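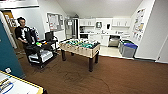

Sunday, workshop till gone nine. Got the base node talking to the arm at last, after two weeks of it pretending the arm didn't exist. Was the baud rate. Of course it was the baud rate. Anyway the next job is driving the thing somewhere bigger than my bench, and the break room upstairs is the obvious place, brown carpet nearly all the way then light tile when you get to the kitchenette, so two surfaces for the price of one. The foosball table is a decent obstacle as well, four dark legs and a lot of nothing between them, exactly what my cheap lidar is bad at. Thin dark cable curving over the carpet in front of it too. Wheels are small. Must think about cables.

Order of things today, before I forget.

Morning – at home, kitchen table, rewrote the launch file. Had three versions of it on the laptop and was editing the wrong one, found that out at 11. Deleted two. Toast for lunch.

Got to Dreswood about one. Bevan McAlister already in, had the good bench, moved his stuff along for me without being asked. He's making a plotter out of a dead scanner and it is further on than mine, which I'm trying not to mind. He looked at my gearbox and said the left one sounds like a coffee grinder. It does. Took it apart, two of the teeth on the second gear are chewed, presumably from when I stalled it against the skirting at home. No spare. Have ordered from Palamarchuk again, the site says 5 days but last time it was longer. Put the chewed one back in for now with more grease and went gently.

Battery. The new pack fits if I turn it sideways but then the lid doesn't close by 5 mm or so, and I'm not filing the lid. Could move the fuse holder. Drew it on the back of an envelope, envelope is in the red folder NOT the rucksack. Future me please note.

Arm mount is finally square. Used the offcut of ally plate, drilled it twice because I marked from the wrong edge the first time, so it has four extra holes and looks like cheese. Don't care. It's stiff. Before, the whole arm nodded when the base stopped and the camera went with it, so every time it braked it thought the floor had jumped. Now a tiny wobble and then still. Very pleased with that, more than with the software if I'm truthful.

Then the wiring. Bevan lent me his crimper as mine is rubbish. Redid 12 crimps, pulled every one, and one came straight off in my fingers, must have been the one dropping out last Sunday when I blamed the driver board. Apologies to the driver board. Wrote labels on masking tape, which will fall off by Christmas, but for now everything has a name.

Baud rate thing – writing it down properly so I never do this again. Arm controller ships at one speed, the Hakiline library assumes another, and no error, just silence. It says so in the readme, second page, in a grey box I'd scrolled past a dozen times. Set it in the config, not in the code. Restart the whole lot after, not just the node. Then it answers. When it lifted its wrist I said hello to it out loud and Bevan said hello back.

Drove it about on the workshop floor for a bit. Forward fine. Backward fine. Turning left it grinds, see above. Turning right it overshoots and I think that's me, the numbers for the wheel spacing are still from the old frame. Measure again, middle of tyre to middle of tyre, with the proper rule and not the tape with the bent end.

Tried going round a stool. It went round the stool! Slowly, and much too wide, and then it stopped dead for no reason next to the bin and wouldn't go on until I picked it up. Log says the path was blocked. By what, it doesn't say. Might be its own arm, if the lidar can see the elbow when it's folded. Need to mask out that bit of the scan. Half an hour's job, so call it an evening.

For upstairs, the list:

new gear in first, no point otherwise
mask the elbow
slower top speed, carpet will drag
something soft on the front corners, pipe lagging will do
tape the carpet cable down or ask who it belongs to
start by the table, finish at the fridge, no tile on the first run
then the edge of the tile, straight on, then at an angle
bins last, they're grey and so is everything in its little world

Would like it done before the end of November as Volevport is having its open evening then and I half promised to bring something that moves. Half promised. Bevan says a plotter moves. Yes all right.

Money: gear, the fuse holder, more crimps. Not too bad this week. Still owe Bevan for the grease and probably for the biscuits.

Back hurts from the low stool, ask if there's a taller one. Swept up after, ally swarf gets in everything, found a curl of it in my sock when I got home. Left the robot on the shelf with the battery out – I'm nearly sure I took the battery out. Messaged Bevan to check. He's sent a thumbs up, which could mean it's out or could mean he's seen the mesage.

Second message now. It's out.

Bed. Alarm for seven, launch file backup first thing, and ring about the van.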